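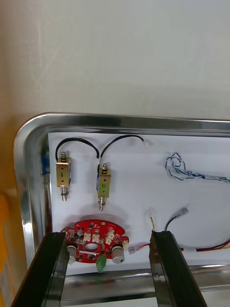

Olalus Nachwuchsfußball sucht: Betreuerin oder Betreuer für die Sommerprobewochen (m/w/d)
befristet, Beginn im Mai, Teilzeit, 20 Stunden pro Woche

Wer bei uns anfängt, wird ziemlich sicher gefragt werden, ob er den nächsten Weltstar entdeckt hat. Die Antwort lautet vorläufig nein. Dafür haben wir ordentliche Plätze, ein Flutlicht, das meistens angeht, und eine Warteliste, die länger ist als die Geduld mancher Eltern.

Olalus organisiert Probetrainings und Auswahlwochen für Mädchen und Jungen zwischen zwölf und sechzehn, die gern höher spielen würden als bisher und dafür jemanden brauchen, der ihnen zuschaut. Im letzten Jahr gingen bei uns 3.362 Anmeldungen ein. Ein gewisser Teil davon war doppelt, einige kamen von Großvätern, und eine Bewerbung galt einem Hund, der laut Anschreiben »sehr gut im Umschaltspiel« sei. Wir haben abgesagt, mit Bedauern. Er war schlicht zu jung.

Für die kommende Saison brauchen wir Verstärkung am Platz. Gesucht wird kein Cheftrainer. Den haben wir schon, sie heißt Catriona Tosh, leitet die sportliche Auswahl und hat zu Hütchenabständen eine gefestigte Meinung, die man in der ersten Woche kennenlernt.

Was zu tun ist

Sie begleiten eine Gruppe von höchstens 20 Jugendlichen durch die Probewoche, vom Aufwärmen bis zum Abschlussgespräch. Sie leiten Übungen an, die vorher mit der sportlichen Leitung besprochen wurden, und halten sich auch dann daran, wenn Ihnen unter der Dusche etwas Besseres eingefallen ist (bitte aufschreiben, wir reden in der Mittagspause darüber).

Sie führen Beobachtungsbögen. Wir erwarten ganze Sätze. »Gut am Ball« haben wir in allen Schreibweisen vorliegen, es hilft weder dem Kind noch dem Verein, der danach anruft.

Sie sprechen mit Eltern. Das steht in vielen Ausschreibungen weiter unten und kleiner gedruckt. Bei uns macht es einen erheblichen Teil des Nachmittags aus. Manche möchten wissen, wo man parken kann, andere bringen eine Videosammlung mit, die beim vierten Geburtstag beginnt.

Dazu kommen Leibchen zählen, Bälle aufpumpen, Tore tragen. Die Tore sind schwer. Wer einen Rücken hat, möge ihn mitbringen und pfleglich behandeln.

Was wir uns vorstellen

Mindestens die C-Lizenz oder eine laufende Ausbildung dazu, der Nachweis kann bis zum ersten Einsatz nachgereicht werden. Mindestens 2 Jahre Erfahrung mit Jugendmannschaften, gern auch in der Kreisklasse auf Asche, das härtet ab. Erste-Hilfe-Kurs nicht älter als die aktuelle Trikotgeneration, im Zweifel fragen Sie nach. Ein erweitertes Führungszeugnis ist Pflicht, ohne Ausnahme und ohne Witz.

Deutsch brauchen Sie im Alltag, Englisch oder Französisch ist willkommen, weil unsere Gruppen von überallher kommen. Auf Arabisch übernimmt im Zweifel Souad Ashour, die unser Büro führt und ohnehin als Einzige weiß, wo die Schlüssel liegen.

Eine eigene Profikarriere ist nicht nötig. Eine knapp verpasste Profikarriere ist ebenfalls kein Hindernis, solange sie in den Trainingseinheiten nicht nacherzählt wird.

Was wir bieten

Einen Vertrag auf Papier, den Sie vor dem ersten Arbeitstag bekommen. Bezahlung nach Stunden, Vor- und Nachbereitung eingeschlossen, auch das Schreiben der Bögen. Fahrtkosten bis zur Höhe der Monatskarte. Mittagessen in der Kantine des Sportparks Sowah, wo es an vier von fünf Tagen Nudeln gibt und am fünften Nudelauflauf.

Die Ausrüstung stellen wir: Trainingsanzug, Regenjacke, Pfeife. Die Regenjacke ist in Größe M und XXL vorrätig. Wir arbeiten daran.

Außerdem eine Fortbildung im Herbst zum Thema Abschlussgespräche. Die meisten Jugendlichen hören bei uns am Ende, dass es dieses Mal nicht gereicht hat. Wie man das einer Dreizehnjährigen sagt, ohne zu lügen und ohne ihr den Sommer zu verderben, lernt man besser vorher.

Zeiten und Ort

Trainiert wird von 9 bis 15 Uhr, in der Regel auf den beiden hinteren Plätzen im Sportpark Sowah. Bei Gewitter geht es in die Halle Loteck. Die ist zehn Minuten zu Fuß entfernt, mit einer Jugendgruppe und einem Ballnetz über 30. Wochenenden sind frei bis auf das Abschlussturnier.

Bewerbung

Schicken Sie uns einen Lebenslauf, die Lizenz (oder die Anmeldebestätigung) und eine halbe Seite darüber, welche Übung Sie mit einer Gruppe machen würden, die sich noch nie gesehen hat und zur Hälfte müde ist. Ein Anschreiben darf dabei sein, das Wort »Leidenschaft« bitte höchstens einmal.

Bewerbungen laufen über das Portal Dereo, Stichwort »Probewochen Betreuung«. Das Portal verlangt ein Foto, wir nicht. Laden Sie irgendetwas hoch, dann lässt es Sie weiter.

Rückfragen zum Sportlichen an Catriona Tosh, zu allem anderen an Souad Ashour, telefonisch am besten vor 11 Uhr. Danach ist im Büro niemand zu verstehen, weil nebenan der Kompressor für die Bälle läuft.

Eingeladene kommen für einen halben Tag zum Mittrainieren. Sportschuhe mitbringen, Nocken oder Multinoppen, keine Schraubstollen. Der Platzwart sieht alles.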